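The Plillent Bench Mat - my favorite thing in the shop

Plillent Bench Mat, large
Price: 469 kr
In stock
Ships from our shop in Grurneck

I've been selling bits and pieces for the repair bench for a good while now, and the mat is still the thing I get most excited about when somebody walks in. I know, I know, it's a mat! But if you fix watches or glasses or old cameras at your kitchen table, you already know the sound of a tiny screw hitting the floor, and you know what the next half hour looks like. Mine usually went under the fridge.

I used to work on a folded dish towel. It's fine until you need to find anything, because small parts sink into the loops and then ride off with the towel when you shake it out in the sink. (I lost a crown spring that way. I still think of it.) After that I tried a cutting mat from the craft aisle, and that was a bit better, except everything bounced and the grid lines made my eyes swim after an hour.

The Plillent is soft silicone with a raised lip all the way round, so things that roll stop at the edge. It has shallow trays along the back and one long trough at the front where I lay my tools. The middle is plain and flat. The color is a pale gray-blue, and both steel and brass stand out on it nicely, even under my terrible kitchen light.

It comes rolled in a cardboard tube. Take it out the evening before you want to use it, lay it face down and put a couple of heavy books on the corners. By breakfast it should be flat. If one corner still curls, warm it with a hair dryer and press it down again - mine needed that on the left side and hasn't moved since.

What I use it for

Mostly clocks and eyeglasses, plus the odd toy that a niece has loved too hard. I take screws out in order and put them in the trays left to right, then go back the other way when I'm closing up. You can write on the silicone with a chalk marker and wipe it off later, so I scribble "back plate" or "hinge, short one" next to each tray. Don't use a permanent marker. I did, and my mat now says BATTERY SIDE for all time.

It handles warm things well too. I've put a freshly soldered joint down on it more times than I should admit and there isn't a mark. I wouldn't park the iron itself on it, though, so please use a stand.

Cleaning

Dish soap and lukewarm water, then let it air dry. It does pick up lint, more than I'd like, and if you have a cat you'll be rinsing it often. A strip of packing tape gets most of the fuzz off between washes.

The small print, sort of

Size: large (there's a small one too, but I only order it in now and then, so ask me)
Material: silicone
Trays: along the back edge
Tool trough: front edge
Not magnetic
Guarantee: 2 years against splitting or tearing

People ask about the magnetic thing a lot. Plillent doesn't make one, and I'm glad. Put a magnet near an old mechanical watch and you can end up with a watch that runs fast and a customer who talks even faster. If you want magnets for other jobs, the Xiao parts dish sits happily next to the mat and you can move it away when you don't need it.

I also get asked how it compares to the Ledalance mat. That one's thicker and feels lovely under the wrists, but it has no lip, and for me the lip is the whole point. If you do paper crafts or leather, go for the Ledalance! For small screws I'd take this one every time.

Orders placed before noon go out the same afternoon. I'm expecting the next delivery in March, so if the button says sold out, drop me a line and I'll put one aside for you. 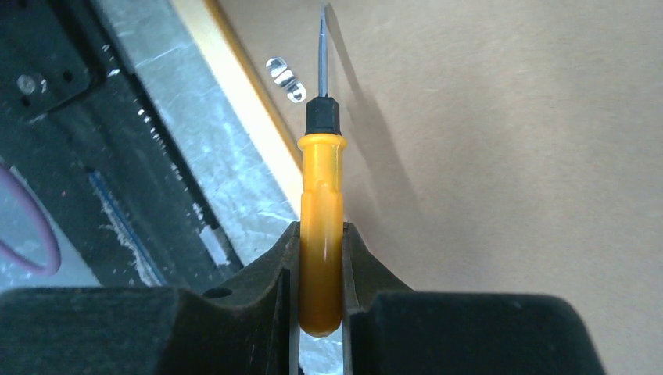 Emil Kälin: Had mine since last winter and the lip really does catch everything. My only gripe is that the back trays are too shallow for longer screws, they tip over the side when I bump the table. Any chance of a deeper version? I'd buy it tomorrow.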